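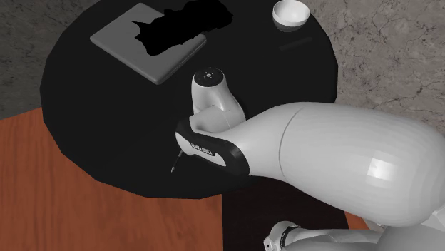 FOR IMMEDIATE RELEASE

Dasalmont Opens Its Simulated Kitchen to Visitors, Who Are Asked Not to Bring Food

MORGAN - Friday, January 29, 2021 - Dasalmont, which writes training software for robot arms, will hold its first online open day in April. Visitors will spend an afternoon watching a simulated arm work at a simulated round table, and may leave whenever they like without having to find their coats.

The open day is built on Tuvine, the company's simulator for tabletop chores. Tuvine gives a virtual arm a table, a few ordinary objects such as a tray or a small white bowl, and a job that any eight-year-old would call easy. The arm then tries the job, has its attempt scored, and tries again. It does this all night and has yet to ask for a raise.

"People expect a robot demonstration to have music and a fog machine," said a spokesperson for Dasalmont. "Ours has a bowl. We think the bowl is more interesting, but we have been looking at it for a long time and may no longer be the best judges."

The program has 4 sessions, each run live by the engineers who built the software. The first covers reaching, in which the arm moves to a point above the table and stops there. The second covers pushing and nudging with a thin tool. The third is about picking things up, and has been given the longest slot for reasons the engineers would prefer to explain in person. The last is a question period, during which the arm will be left running in a corner of the screen for anyone who finds the questions dull.

The virtual arm in the demonstrations is modeled on a Franka Emika arm, with the maker's name on a black band near the wrist. The rooms around it are put together by the software. Tuvine changes the floors, the lighting and the position of the objects between runs, so the arm can't get by on memorizing one table. This is how a plain black tabletop comes to stand partly on gray marble and partly on orange-brown wood, a decorating choice that no one at Dasalmont has agreed to take credit for.

Visitors will get to make some of these choices themselves. During the second session, they can vote on where the bowl goes and which floor the table stands on. The engineers have promised to run the winning layout on the spot, without a rehearsal. In a trial run for staff in Morgan, 19 employees voted to put the bowl as close to the edge of the table as the software would allow. The result will be shown at the open day, in slow motion.

"We could have recorded the whole thing and shown only the good parts," the spokesperson said. "We talked it over for most of a morning. Then someone pointed out that the good parts came to a fairly short video."

Each demonstration will be followed by a look at the scores behind it. A typical practice batch in Tuvine is 2000 attempts at one task, and the engineers will play back a selection from early in the batch and from late in it. Visitors who stay for both should see the difference. Visitors who stay only for the early ones may come away with a low opinion of the company, and are encouraged to get a snack and come back.

No background in robotics is needed. The sessions are in plain language, and the one slide with an equation on it comes with a warning. Teachers who would like to bring a class can ask for a separate chat room, where questions will be answered in writing by an engineer who types quickly.

The open day is hosted with Trodolico, which runs the streaming and has asked us to mention that its part of the demonstration is also difficult. Attendance is free. There are 159 places, the most the voting page can handle before it starts to sulk. Places can be reserved through the events page on the Dasalmont website, where the session times will be posted along with instructions for joining.

About Dasalmont

Dasalmont makes simulation and training software for robot arms that work at tables, benches and counters. Its main product is Tuvine. The company is based in Morgan, where the office kitchen is still operated by hand.

Media contact: Press Office, Dasalmont, Morgan. Reporters who would like to try the voting page before the open day can request a login from the press office.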